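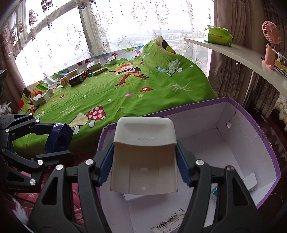

*A white plastic holder and the box, with the small packet and the printed card still inside.*

# Opening small boxes and keeping the parts together

I have a drawer which I call the drawer of orphans. In it are plastic clips, little feet, two wall hooks without their screws, and one curved piece that I kept for 3 years before I understood it was the stand for a desk fan. The fan was already given away. After this I made myself some rules for opening new things, and I write them down for those who have the same drawer.

## Where to open

Choose one surface and stay there. I often use the bed, as the table is usually busy and small parts do not roll on cloth. Pull the sheet flat first on the side where you work. A sheet with many colors is nice to look at but a small screw can hide on it very well, so put a plain towel or a tray under your hands if there are loose screws in the package.

Keep the box open next to you and let it be the tray. Everything that is not in your hand is in the box. This one habit saved me more parts than all the others.

## What to take out first

Take the biggest piece, look at it from both sides, and read what is molded in the plastic. Many makers put the name of the part there, like HOLDER or BASE, and it is easy to miss when the letters have the same color as the piece. Turn it to the light and the letters will show. If there is an arrow or "UP", mark it also on the back with pencil.

Small packets stay closed until you need them. My neighbor Anika Marchetti opens all of them at the start, to check, and then she asks me which screw is for what.

Before you fold the box, put your fingers in all corners. Check below any flat piece of cardboard and inside the smaller boxes. White parts in a white box are the worst, I have thrown away one cable clip like this and had to write to the shop for a new one.

## The printed card

Do not throw it, even if you think you know everything. I write on the card with a pen:

- what the thing is, in my own words
- in which room it is used
- the month when I bought it

For example, on mine from last year is written "shelf light Pimel, kitchen, November". The cards go in one envelope. When the envelope is full I look through it and take out those for things I do not have anymore.

## Holders and stands

If the holder goes on the wall, try it empty with painter's tape first and live with the place for some days. I had one for a Halliday brush that was perfect until somebody opened the cabinet door.

Wipe the wall with a little alcohol on a cloth, let it dry, then press the adhesive for 90 seconds. I hang nothing on it until the next day. On textured paint the adhesive does not hold well, there I use screws.

For cleaning, warm water with dish soap and an old toothbrush is enough. The channels and small slots collect dust mixed with soap, and a cotton swab goes in where the brush cannot. Please no scouring powder on white plastic, it makes fine scratches and then the dirt stays in them.

## Keep the box or not

I keep it as long as I can still return the thing, with the receipt inside. After that I keep only the strong ones. A small box with a white inside makes a good divider for a drawer: cut the flaps, fold the edge in, and use it for socks or chargers. If the walls are creased, a strip of tape along the top makes them stand again.

Spare parts I put in a zip bag with the name on paper inside, because marker on the plastic rubs away. Imani Boateng told me she staples the bag to the card, and I started to do the same with the thicker ones. Staple above the zip, of course.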